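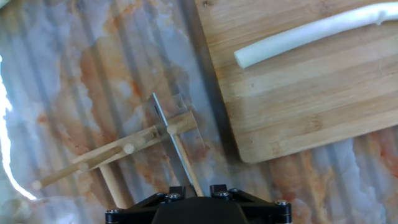 大理石模様の台と、竹のまな板。左は木製の小さな台架

当館の調理記録室において、松田了太は六月の当番を命ぜられた。規程第三条によれば、当番は食材の切断を見届け、用具の所在を台帳に記し、退室に際して署名するものとする。台帳は第百八十二葉まで進んでおり、前任者の佐々木柚月の筆跡は、末尾に近づくほど小さくなっていた。

その日の食材は、受領票に「白きもの、一本」とのみ記されていた。品名の記載を欠く票は差し戻すのが通例である。松田は別室の森川真由に照会を行った。森川は票を裏返し、グローンデール分館の受付印を認めたうえで、受理して差し支えないと回答した。差し戻しの書式は、すでに前年度で廃止されていたのである。 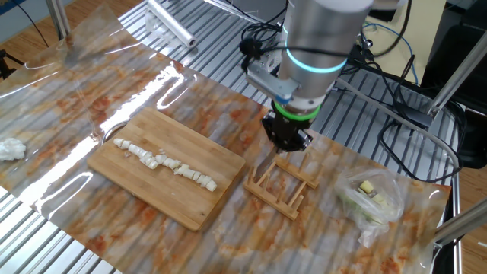

問 木製の立て台には、何を立てるべきか。
答 皿または蓋とする。まな板については別に定める。

右の問答は備品便覧に収められている。松田はこれを三度読んだ。別に定めた文書は書架に見当たらず、索引には番号二五七一が与えられているばかりであった。彼は台帳の備考欄に「切断済。小片あり。まな板の置き場所、未詳」と記入した。佐々木の記した頁を繰ると、同じ欄に同じ文言が、ほとんど毎月のように現れた。ある月には「未詳」の二字だけが、丁寧に清書されていた。

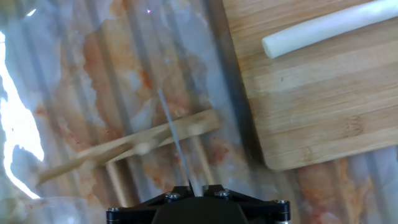 午後五時、森川が点検のため入室した。松田は起立し、まな板の件について指示を求めた。森川はしばらく台の上を見ていたが、やがて、佐々木も退任の日に同じことを尋ねたと述べた。

「何とお答えになりましたか」

「後任に引き継ぐように、と」

松田は着席し、署名欄に日付を入れずに姓のみを書いた。インクの乾くのを待つあいだ、彼は立て台の丸い棒を一本ずつ目で追い、皿の立つ様子を思い描いた。それから新しい葉を開き、後任者への申し送りの第一行に、まな板について、と記した。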